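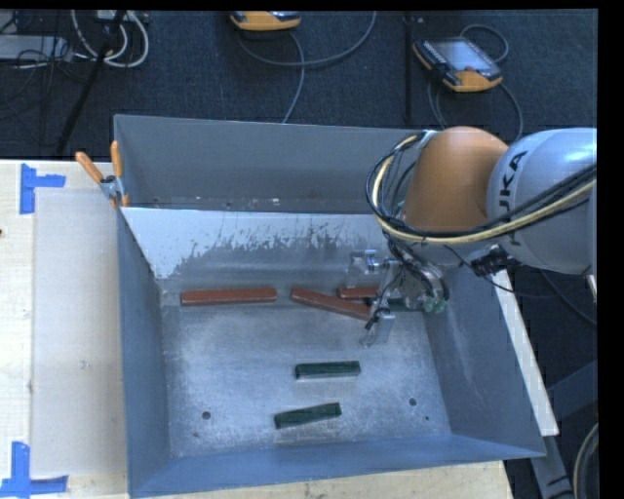
Treta open bin in grey sheet metal, on a wooden top, with red-brown and dark green blocks on the bin floor.

Treta Open Bin, Sloped Wall

The Treta is an open-topped metal bin for loose parts, offcuts and blocks. It is made for bench use and is supplied without a lid. The walls slope, so parts placed against the sides tend to slide down to the floor of the bin, where they can be picked out from above.

Sizes
The Treta is sold in one floor size. Two wall heights are listed, the lower of which is 205 mm. The taller version is made to order and takes longer to deliver. Please ask for the current lead time before ordering.

Surface
The floor is brushed metal, unpainted. Scratches, cloudy patches and scuffs build up with normal use and do not affect the working life of the bin. Dark marks on the sloped panels can be reduced with a nylon pad and mild detergent. They will not come out completely. Do not use wire wool on the painted version, as it cuts through the coating at the bends.

Floor holes
The round holes in the floor take 8 mm bolts with a wide washer. Fix the bin down if it will be loaded from one side only. Bolts are not included. If the bin is to hold parts smaller than the holes, close them with the rubber plugs (sold in bags of 30).

Cleaning
Dust and small debris collect in the trough behind the sloped panel. Clear it with a narrow brush or a vacuum nozzle. Do not tip the bin to empty the trough while it is bolted down. Bins that have been washed should be dried the same day, including the underside of the folds.

Placing on a bench
Any flat top will do. On wood, use the felt strip if the bin is to be moved often. The strip is cut to length by the customer and sticks to the underside. Replace it when it becomes hard or starts to lift at the corners.

Suitable contents
Rectangular blocks, short bar, castings and similar solid pieces. Long and short blocks can be kept together, though very thin pieces may stand on edge against the sloping walls. The bin is not watertight and should not be used for liquids, powders or fine granules.

Ordering
Order by name and wall height. Plugs and felt strip are listed under Prundotberg spares. Orders for over 1000 plugs are packed loose in a carton. Returns are accepted on unused bins in the standard height only.

Questions about fixing and floor loading: Bahman Alipour, technical desk.
Orders, spares and delivery dates: Karabo Joubert, sales office.

Price list valid until the end of May. Page last changed Sun 24 April.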